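Vemico Learning Pages for Younger Readers
Home and Household: Looking After Clothes

How are trousers folded?

Clothes are made of cloth, and cloth bends easily. This is useful when we wear it, as trousers must bend whenever we sit, climb or run. It also means that trousers do not keep a neat shape by themselves once they have been taken off. They need to be folded.

People have folded their clothes for a very long time. Before most homes had wardrobes, clothing was kept in wooden chests, and folded garments took up less room in a chest than garments pushed in anyhow. Many families still keep their trousers folded in a drawer or on a shelf today.

The parts of a pair of trousers

It is easier to fold something when you know the names of its parts.

The waistband is the part that goes round your middle. It may close with a button, or it may be elastic. Elastic is a stretchy strip sewn inside the cloth. When it is not being stretched, it pulls the cloth into lots of small pleats.

The legs are the two long parts. The place where they meet is called the crotch, and the line of stitching that runs down the inside of each leg is called the inside seam.

The pockets are usually set into the sides. The ends of a pocket opening are pulled every time a hand goes in, so they are often made stronger with a few extra stitches packed close together. This small patch of stitching is called a bar tack.

Some trousers also have a cord at the waist. It should be laid flat before folding begins.
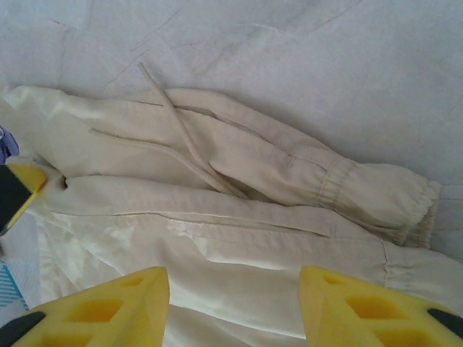 Amarachi Garba wrote to us to say that her class had tried folding elastic trousers and that the gathered end would never lie flat, however hard they pressed it. She asked whether they were doing something wrong. They were not. Gathered cloth is thicker than smooth cloth, and it will always stand up a little. The class may find it helpful to fold the legs towards the waist, so that the thick part stays at one end of the bundle.

Folding step by step

Find a clean, flat surface that is longer than the trousers. A table or a bed will do.

Empty the pockets. Push the pocket linings back inside if they have come out.

Hold the trousers by the waistband and give them one gentle shake.

Lay them down and place one leg on top of the other, with the inside seams together. Smooth the cloth with your hands — begin at the waist and work towards the ankles.

Bring the ankles up to the waist. The trousers are now half as long as before.

Fold them in half once more. For a shallow drawer, they may be folded into thirds instead.

Why do creases form?

Cloth is made from threads, and threads are made from very fine fibres. When cloth is squashed, the fibres bend. If they stay bent for a long time, a crease is left behind. Cotton and linen crease readily. Wool tends to spring back, and so do many man-made fibres.

Words to remember

Fibre: a very thin strand from which thread is made.
Pleat: a fold in cloth, often one of many.
Seam: a line where two pieces of cloth are sewn together.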